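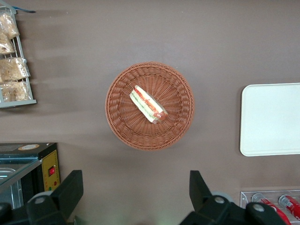 Words by the Food & Home desk | 4 Nov 2025 | Small Spaces

The snack table has made a quiet return to Australian workplaces, guesthouses and waiting rooms. Vending machines are expensive to lease, they hum, and they don't suit a room with 13 regular users. A table, a tray, a basket and a couple of clear acrylic stands will do the same job for less money and can be rearranged in a few minutes.

We spent part of June looking at how small operators set theirs up. Some had put a good deal of thought into it. Others had emptied a supermarket bag onto a bench and left it there.

The basket is usually the first purchase. A shallow, round wicker one suits a wrapped sandwich or a slice of cake, where a deep one swallows them. Brostari, a homewares importer in Geelong, sells a plaited basket for $29 and says most go to people setting up a tea room at work. Wicker holds crumbs, so give it a shake over the bin each evening and a wipe with a damp cloth once a week. Anything unwrapped needs a liner underneath.

Next comes height. On a flat table the front row hides everything behind it, and people reach across and knock things over. A stepped acrylic rack fixes that. Bottles stand upright on it, one row on each step, with the labels facing out.

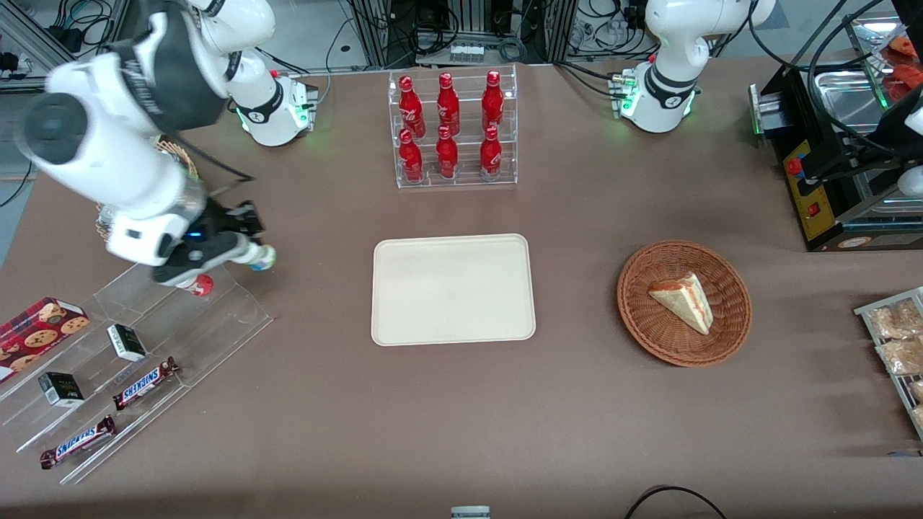 Keep the heaviest drinks on the lower step and test the rack with a full load before anyone uses it. At the Vemik guesthouse in Ballarat, the owners bought the thinnest rack they could find and replaced it within a season. The second one has thicker shelves and a small lip along each tier, which stops round things from rolling off.

Acrylic marks easily. Use warm water, a drop of dishwashing liquid and a soft cloth. Window cleaner with ammonia in it will cloud the plastic, and paper towel leaves fine scratches that show up under downlights.

A tray is the part most people skip. It gives the table a landing spot, somewhere to put down what you've picked while you decide on a drink. A plain cream or white one with rounded corners and a low rim is enough. Leave it empty when you set up, and resist the urge to fill it with teabags.
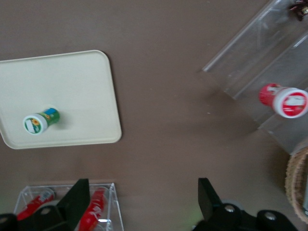 How much stock should a small snack table carry?
Two days' worth is plenty for packaged goods and one day's for sandwiches and cake, with the rest kept in a cupboard or fridge nearby.

Lehner, a co-working space in Hobart, learned this from its invoices. It spent 3,000 dollars on snacks in its first year and threw out more than it liked. Smaller top-ups and a shorter list of products brought the bill down to 2,000 the next year. The chocolate bars stayed. The flavoured rice cakes went.

Sort by type where you can. Chocolate bars and small boxes sit well on the upper tiers, and little tubs and cups can go lower down, with a clear box off to one side for cans. Baked goods are best in a wire rack of their own. Ituvetti, which makes racks and stands for cafes, suggests leaving a hand's width between pieces so each one can be lifted out for cleaning. 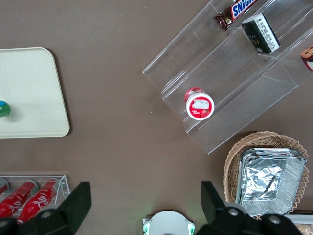 A Snickers bar up on the acrylic stand, with the tray and wicker basket on the table.

Labels are optional. A small card with the price or the use-by date helps in a shared space, and in a guesthouse it saves a few questions at the desk. Write it in pencil so it can be changed when the stock does.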